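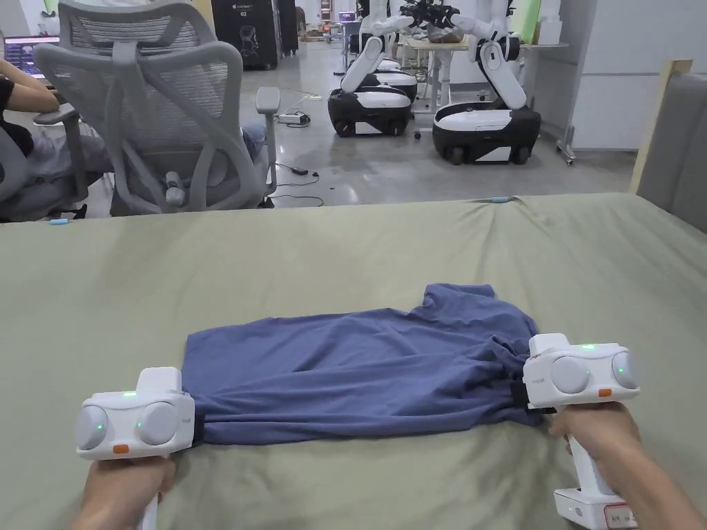
A reader wants to know why her slow cooker lid rattles all evening, and whether she should be worried. I wouldn't be! Mine's a Solheim and it used to chatter through every film we put on.

It's only steam lifting the lid. Turn the pot to low once it's bubbling, and check you haven't filled it to the brim (I leave a good inch). If it still rattles, lift the lid with oven gloves on, wipe the rim and turn the lid a bit – mine sits better with the handle sideways.

Please don't wedge a tea towel under it, as I did, because it drips down the side and smells. New lids for the Solheim are £17 at the hardware shop in Prestatgate, closed Mondays.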